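Speaker notes: What the Open Day Taught Us About Bracelets
Carbridge meetup, 28 August 2021, slot is 11 minutes including questions 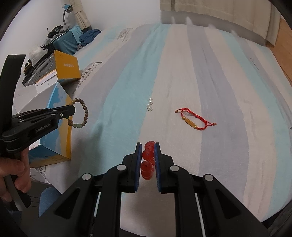 Start with the confession. I went to the Troseck open day in July expecting big orange arms behind glass, and a gift bag. There was a gift bag. Most of what people stood and watched, though, was small stuff being picked up, and jewelry was the hard table. Point at the slide. Red beads between the ribbed pads, brown and tan ones hanging off the other gripper, and the two little pearl pieces lying on the striped sheet. Ask the room which one they'd rather pick up. Wait. Somebody always says the pearls, and I'd like them to commit before I go on.

Why beads are mean. A box keeps its shape when you squeeze it. A bracelet has opinions. Grab one bead and the rest swing wherever they like. The red braided cord is worse in my view: loose ends, a gold-colored bar, no obvious place to take hold. (Do the thing with my own bracelet here. Practice first. Last time it went under the lectern.)

Now the demo. Visitors got 2 tries each. My first was a disgrace. My second was a smaller disgrace, and a child in line gave me advice. The advice was good: come in slower, close later. Pause for laugh, move on if none.

What Dalisay showed. Their stand had the sorting line, trays in one end, trays out the other. Very smooth, very rehearsed. I asked to see it with a tangled necklace and was offered a brochure. Keep this friendly, they may be in the room.

What Flirnitov showed. Slower, and it dropped things in front of everyone. They left the drops in and talked about them. More than 2 people near me said it was the best stop of the day, and I agree, though the chairs helped.

Money question will come up. I don't have prices. Say so quickly.

If running long, skip Dalisay and go straight to the drops.

Last slide: my tray at home, one necklace, still knotted. Ask for takers. Then questions, and give the clicker back this time.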